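The Great Desktop Cleanout

Jul 5, 2004

So the long weekend is over, the neighbors have finally run out of bottle rockets, and I spent most of it dealing with my old computer files. I know, I know. Wild times over here.

It started because the desktop has gotten so slow that I can make toast while my email opens (and eat it). 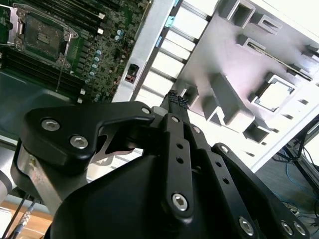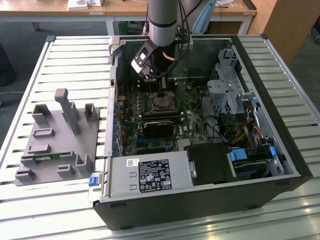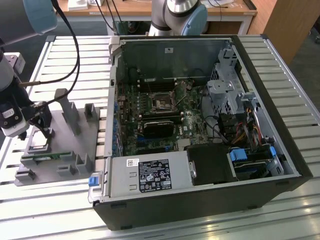

Open computer case, three views.

Anyway, before I could think about a new machine I had to decide what was worth keeping, and oh boy. I am a saver. I had a folder called Stuff, and inside it a folder called New Stuff, and inside that one was my resume from college and a recipe for lemon bars that I've been looking for since April. April! I bought a whole cookbook trying to replace it.

Then there were the letters. Back when I was living on Khổng Street and didn't know a soul, Toàn Đào and I used to write each other these enormous emails, pages and pages, mostly complaints about our jobs and what we were eating. I'd saved 129 of them. I sat there reading until my tea went cold and my foot fell asleep. We still talk, but it's all two-line messages now, "you around?" and "call me later," and I miss the long ones. I wrote one last night, a real one, with paragraphs. No answer yet but it's a holiday, so I'm being patient (I've checked six times).

The music was a mess too. I had 20 copies of the same Lekolis song, all with slightly different names, and somehow none of them had the ending. Those are gone. I kept the Komix album even though I only like two tracks on it, mostly for the drive-to-the-beach memories.

What I did in the end was burn everything good onto CDs and write on them with a marker. My handwriting is terrible, so one says either "Taxes" or "Texas" and I guess I'll find out someday. My brother keeps telling me to get one of those Kavix external drives and quit with the discs, and he's probably right, but I like having a stack I can hold. They're in a shoebox next to the photo albums.

Lemon bars tonight, by the way. The recipe wants way more sugar than I remembered. If anybody wants it, leave a comment and I'll type it up, and if you've got a good way of labeling discs so they make sense a year later, please tell me that too.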